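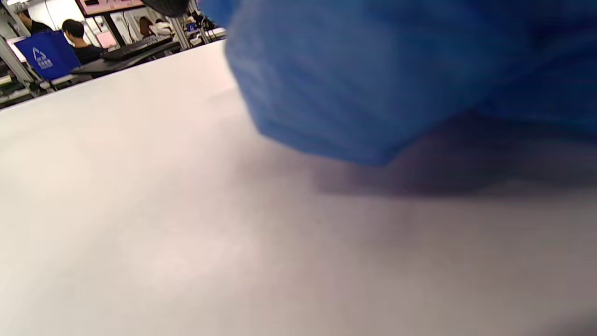
# Chapter 5: Cleaning and Surfaces

A kitchen can look spotless and still make people ill. The bacteria that cause most food poisoning are far too small to see, and a worktop that has been wiped with a dirty cloth may carry more of them than it did before. This chapter deals with the surfaces that food touches, the hands that touch the food, and the routine that keeps both in a fit state for work.

By the end of the chapter you should be able to:

- explain the difference between cleaning and disinfection
- describe how bacteria move from one food to another
- choose a suitable material for a work surface
- write a simple cleaning schedule for a small kitchen
- say when gloves should be changed

## 5.1 The Fellport canteen

Kosmas Lazaridis took over the canteen at Fellport in August. It served lunch to the staff of two boatyards and a packing shed, and it had a good name locally. In his second week, 11 customers reported stomach cramps and diarrhoea. All of them had eaten the cold chicken salad.

The chicken had been cooked properly. The temperature book showed it, and the cook who signed the book had probed every tray. It had then been chilled in good time and kept in a fridge that was working as it should. On paper there was nothing wrong.

The fault lay between the fridge and the plate. Raw chicken for the next day had been trimmed on the long worktop beside the sink. The worktop was wiped down with a damp cloth, and the same cloth was rinsed under the tap and left over the edge of the basin. Later in the morning the cooked chicken was sliced on the same stretch of worktop. The cook doing the slicing wore disposable gloves, but she had put them on at the start of her shift and had since handled a delivery, the fridge door and the bin lid.

Lazaridis made four changes. Raw meat was moved to a separate table at the other end of the room. Cloths were replaced with paper roll. A two-stage clean was brought in for every surface used for food, and the box of gloves was moved next to the hand basin, so that staff had to pass the soap to reach it. None of this was expensive. We shall come back to Fellport several times in the chapter, and the canteen's cleaning schedule is used in the exercises for section 5.6.

## 5.2 Cleaning and disinfection

The two words are often used as if they meant the same thing. They do not.

**Cleaning** is the removal of dirt, grease and scraps of food. It is done with hot water and detergent, and it needs some rubbing. Cleaning takes away many of the bacteria along with the dirt, but it does not kill them.

**Disinfection** brings the number of bacteria down to a safe level. It can be done with heat or with a chemical. It does not remove dirt, and most chemical disinfectants work poorly on a greasy surface.

The order therefore matters. Clean first, rinse if the product label says so, and then disinfect. Every disinfectant has a **contact time**, the length of time it must stay on the surface in order to work. A spray that is wiped off straight away will have done very little. Contact times differ from one product to the next, and the label is the only reliable guide.

A third word, **sanitiser**, is used for products that clean and disinfect in one bottle. They are handy for light soiling. On a heavily soiled surface a sanitiser has to be used twice, once to clean and once to disinfect.

## 5.3 What makes a good surface

A work surface for food should be smooth, hard and free from cracks. It should not soak up water. It should stand up to hot water and strong detergent, and it should have as few joints as possible, as scraps collect in them. Pale colours are a practical choice, for spills show up quickly.

Stainless steel meets nearly all these points and is the usual choice in larger kitchens. Plastic laminate is cheaper but swells once water gets under the edge. Untreated wood has a place in bakeries, but it needs careful scrubbing and must be dried fully.

Condition matters as much as material. A good surface that has been scored by knives for years is harder to clean than a cheap one that is still whole.

### Before you read on

Think of a kitchen you know well, at home or at work.

1. Which surface is used most often, and what is it made of?
2. Is raw food ever prepared on it? What happens to it afterwards?
3. Where are the cloths kept, and how often are they changed?

Write down your answers and keep them. You will need them for the activity at the end of section 5.4.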